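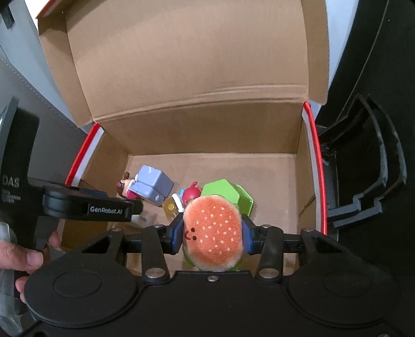
Dostov said through its delegate that the soft toys ought to go in last, on top of everything else, as they squash down nicely and the hard plastic ones don't. The meeting agreed that this was very sensible and wondered a little why we had been doing it the other way round all spring.

Minutes of the Toy Exchange meeting, October, held in the upstairs room at Lanirent. We started at 6:30, or a few minutes past, once the extra chairs had been found.

Apologies: the delegate from Escobar, who sent a lovely note and a tin of ginger cookies, for which many thanks.

Minutes of the last meeting: read and accepted, with one correction. The shelf in the hallway belongs to Fander and was only lent to us, so please would whoever has painted it get in touch with them -- they are quite happy with the color, they would just like to know what paint it was.

Packing of boxes. This took up most of the evening, and a good evening it was too. We now have 402 toys sorted and ready to go, and a fair heap still waiting on the long table. It was agreed to keep to plain cardboard boxes with open tops until the very last day, so that people can go on adding things without all that cutting and re-taping. Play food and plush toys may share a box if there is room (there was some back and forth over this, with strong feelings about plush burgers in particular, and whether they count as food or as cuddly toys). It was settled that anything soft with a face on it is a cuddly toy, whatever it is meant to be, and goes on the cuddly list. Small containers with lids are to be opened and looked into before packing. Last year a family found somebody's spare house key in one and was kind enough to mail it back to us.

Washing. Fander has offered the use of its two machines in the mornings. Plush toys go in a pillowcase, cool wash, and are to be dried right through before they come back here. Escobar asked in its note whether toys with sewn-on eyes need anything special. The feeling was no, but give each eye a gentle tug first and put aside any that move.

Labels. We have roughly 80 left from the old roll. Dostov will print more and was asked to make the lettering bigger this time, please, as several of us had to hold the last ones up to the window.

Money. There is $2000 in the account, with the van still to be paid for. It was agreed to leave the rest alone until the new year.

Any other business: the teapot lid is still missing. Escobar's cookie tin is to be washed and returned, preferably with something in it -- lemon bars were offered and gladly accepted.

Next meeting in November, same room, 6:30. Please bring tape.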